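Papers > Travel and Place > Short Stays in Old River Towns > Section 4

4. What guests write about when they stay only one night

Inthorpe sits where the Jundico River widens before the coast, and most people who visit it are on their way to somewhere else. The ferry from Saltard gets in too late for the onward bus, so travelers sleep in the old quarter and leave after breakfast. We came to the town expecting to study its walls and its market street, which are wonderful and well covered by others (see Section 2). What pulled us in was the guest books! Every small guesthouse in the quarter keeps one, and people fill them with far more than thanks.

We read 304 entries, all written by guests who stayed a single night. Each entry was coded by two readers working apart, and where the readers disagreed we talked it over until we had one code. We had planned to use categories borrowed from work on longer vacations - food, sights, service, price - but after the first book we threw that list out. One-night guests hardly mention price. They write about arriving: the walk up from the landing in the dark, the bell on the river gate, the smell of bread from the bakery on Lodhi Lane, which starts its ovens at 4 in the morning and seems to have woken half of our sample. One guest wrote a page and a half about the bread and forgot to sign.

The second large group of entries is about the room, and we found these the most fun to read. Guests who stay a week describe the view. Guests who stay a night describe the hooks, the shelf, the lamp switch, the place where the key goes. A traveler with one evening in a strange town has to work out a room very fast, and the books show people doing that with real delight when the room helps them. "Everything had somewhere to be," one guest wrote, and underlined it.
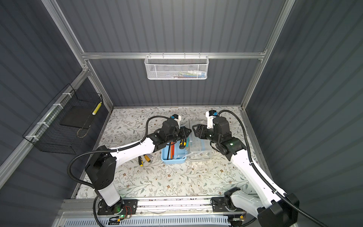 Room size explains less of this than we expected. The smallest rooms in the quarter, built into the old grain lofts, draw some of the warmest entries, and several of the larger ones draw complaints about lost glasses and missing room keys. What the praised lofts have in common is storage that goes up the wall and can be seen into. The type of fitting we mean is an ordinary one: in Figure 2 a white wire mesh basket hangs from a horizontal rail along the back wall, and the small colorful things inside it show through the mesh, well above the floral tabletop. Owners of the lofts put the same sort of basket beside the bed. Guests drop in their coins, tickets and earplugs at night and can check it at a glance before the morning bus.

Visibility came up again when we spoke to the owners. Most of them had tried drawers at some point, and they told us that drawers fill up with other people's belongings. One owner keeps a shoebox of forgotten phone chargers behind the desk and calls it the museum. Open storage costs little and needs no instructions in four languages, a point the owners made to us again and again. We should add that they are proud people who like their rooms, and that we heard their side over a lot of very good plum cake.

A third group, smaller and harder to code, is about leaving. These entries are short and were clearly written standing up. Many of them promise to return, and we have no way of knowing who did. Still, they name particular places with great care: the bench by the river gate, the second landing of the tower stairs, the bakery once more. For a town that the regional guides treat as a place to change boats, that is a striking amount of attachment after one night, and it deserves a proper study with return visits tracked.

Two limits need stating. Guest books are public, and people are kinder on paper when the owner is in the next room. We also read only entries in languages the two readers shared, which leaves out a good part of the summer traffic from across the estuary. The Saltard books, discussed in Section 5, are kept in the hallway instead of at the desk, and their tone is noticeably sharper.

Comments

Kieran Dawber
I stayed in one of the grain lofts in June and can confirm the bread. Did you code entries by season at all? The winter guests must write differently with the river gate shut after dark.

ferrywatcher
Great section. I'd love to see the Saltard hallway books given more room, they are brutal and very funny.

M. on the estuary
My aunt ran a guesthouse off the market street for years and hated drawers too. She had us check every one of them after breakfast.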